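How to transfer a vinyl album to your computer

Print this page | E-mail this page

By Hazel Kincaid

You don't need a studio to make a decent digital copy of an LP. You need a turntable, a phono preamp, an audio interface and recording software. Many newer turntables have the preamp built in, so check the back panel for a phono/line switch before you buy a separate one.

1. Clean the record. Use a carbon fibre brush while the platter is turning, and brush the stylus from back to front. Dust you leave on now will be a click you have to edit out later.

2. Connect everything. Run the turntable into the preamp, the preamp into the line inputs of the interface, and the interface into the computer by USB. If your turntable has a ground wire, attach it to the screw on the preamp. A low hum usually means it has come loose.

3. Set the level. Play the loudest part of the side and adjust the input until the peaks sit a few decibels below zero. Don't touch it again until both sides are done.

4. Record a whole side in one go. Start recording, then lower the needle. I keep the lead-in groove, as it gives the software a sample of plain surface noise to work from. Most sides run a bit over 18 minutes.

5. Save an untouched copy. Use WAV or FLAC and do all your editing on a duplicate.

6. Split the tracks. Zoom in on the gaps and place a marker just before each song. Live albums are harder. My copy of the Jacqueline Lebrun concert set has applause running through every break, so I put the markers where the clapping dips.

7. Repair clicks by hand if there aren't many. Automatic click removal is fine at a low setting, but turned up it dulls snare drums and muted trumpet.

8. Add the tags. Enter artist, album, year and track number before you export. I've done 280 records this way and the only ones I regret are the first few, which I left untitled.

Print this page | E-mail this page
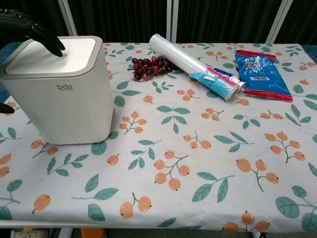 For 78s the steps are the same, but you'll need a wider stylus and a turntable that runs at the right speed. Keep the click repair for last on those, and do it in short sections.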